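Le menu du midi, les cartes de fidélité et moi

Bon, je vous avais promis un billet sur mes adresses du midi et je traîne depuis février. La faute à Cui, la petite cantine qui a ouvert au coin de ma rue et où je mange beaucoup trop souvent pour garder un regard objectif. Mais je me lance !

D'abord, le principe. Chez Cui, il n'y a pas de carte. Il y a deux plats, écrits à la craie, et quand il n'y en a plus on passe à la soupe. J'y suis allée à 13 h 30 la première fois, grosse erreur, il ne restait que de la soupe (très bonne, aux lentilles, avec un filet de citron). Depuis j'arrive à midi moins cinq et je fais semblant de lire mes messages devant la porte.
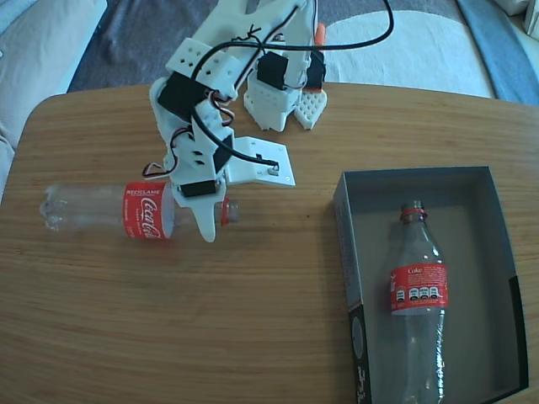
Le plat que je reprends à chaque fois, c'est le riz sauté aux oignons confits avec l'œuf mollet par-dessus. C'est tout bête, c'est gras juste ce qu'il faut, et ils mettent une sauce verte à côté que j'essaie de refaire chez moi sans y arriver. J'ai tenté coriandre, piment, citron vert... Il manque un truc. Flor Londoño pense que c'est de la menthe, moi je penche pour un peu d'arachide. Si quelqu'un sait, pitié, les commentaires sont ouverts.

Ensuite, la carte de fidélité. Chez Cui on a un tampon par repas et le café offert au bout de 5, ce que je trouve très correct. Chez Prestix, le comptoir à salades près de la gare, ils sont passés à une appli avec des points. J'en avais accumulé 268 avant de comprendre qu'il en fallait 2000 pour un dessert ! Un dessert ! J'ai fait le calcul sur un coin de serviette et j'ai préféré arrêter. En plus leur vinaigrette est devenue sucrée, je ne sais pas ce qui s'est passé cet hiver.

J'en avais déjà parlé vite fait dans le billet d'avant, et ça vous a fait réagir.

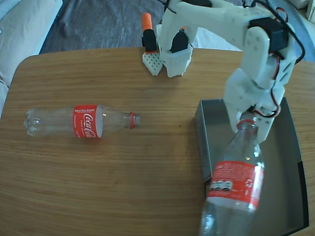
Segundo Chambi m'écrit : « Tu es dure avec Prestix, leur formule avec le pain aux noix vaut encore le détour si tu demandes la sauce à part. Par contre je suis d'accord pour les points, j'ai laissé tomber l'appli et je paie en liquide, comme avant. »

D'accord Segundo, je retenterai avec la sauce à part. Pour le pain aux noix je n'ai rien à redire, il m'est arrivé d'y aller uniquement pour ça et de le manger sur le quai.

Dernière adresse, Zerkach, un peu plus loin, mais ça se fait à pied si on marche vite. Des galettes fourrées, pommes de terre ou épinards, avec du yaourt à l'ail (prévoyez des bonbons à la menthe si vous avez une réunion après). Nelly Inga m'y a traînée un jour de pluie et on est restées bien plus longtemps que prévu. Le service est lent - vraiment lent - et la salle résonne, mais les galettes arrivent brûlantes et on oublie. Ils donnent une pâtisserie gratuite le jour de l'anniversaire, sur présentation d'une pièce d'identité. Le mien tombe en plein mois d'août, quand ils sont fermés, évidemment.

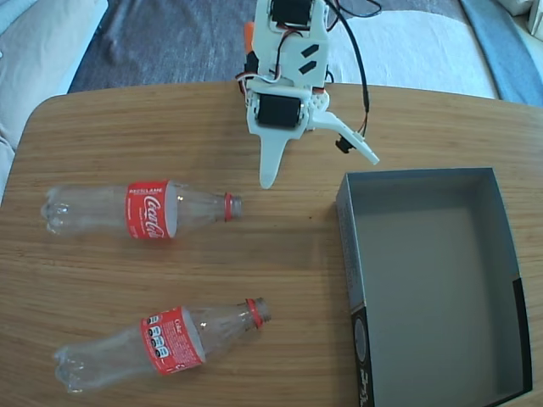 Deux bouteilles de Coca vides et une boîte grise sur la table

La prochaine fois je vous parle des sandwichs, j'ai une liste longue comme le bras et Elīna Mägi m'en rajoute tous les matins. En attendant, si vous passez chez Cui, laissez-moi une portion de riz !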